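Prudley Black Braided Suture, Practice Grade

Print this page | E-mail to a colleague

Thread is the cheapest item in the operating room and gets blamed for most of what goes wrong there. Prudley practice suture is sold for the hours before that, when you are learning the instrument tie and the loop keeps sliding off the jaws as if it had somewhere better to be.

It is black, thin and a little stiffer than the stuff your hospital buys. The stiffness holds a loop open long enough to get the second instrument over to it. Black shows up well on red tissue, even once the short ends have picked up some color.

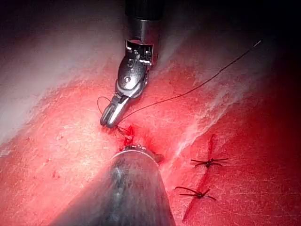
Donnie Baxter wrote to us that the 40-inch lengths are far too long for tying inside a small field, and that he spent his first evening pulling slack and swearing. Cut them down to 8 inches. He does now, and his second letter was much shorter.

Each box holds 300 strands, which sounds generous until you hand it to a group of residents. Strands come dry, without needles. Please don't use them on patients; the label says so on every side, and in March we made the type bigger.

Fits: any needle driver with plain jaws, hand-held or robotic. Serrated jaws will fray it by the third throw.

Also sold in a pack of 11 boxes. We wanted 12, but the carton was already printed.

Questions about bulk orders go to Solène Boyer at the Dundlow warehouse.

Contact | © Prudley Training Supply | Back to top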